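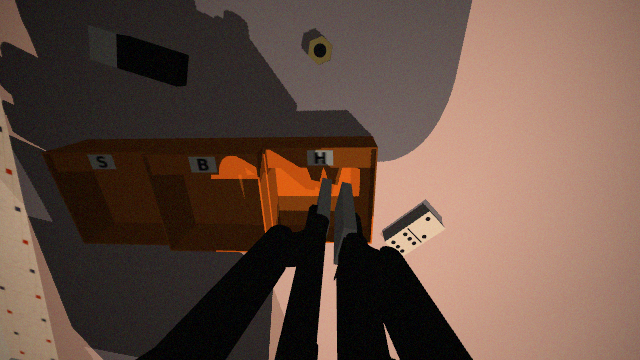

Participants wanted in Hullport

Cusham is looking for people who will teach a robot arm by remote control. You steer the gripper in simulation, for example into a drawer compartment marked with a letter, and we record your movements. Experience is not necessary - we train you on the first day. One session takes 100 minutes, and we offer 10 places. Please write to Imogen Gosling before February 25, 2025, and tell us which hand you prefer.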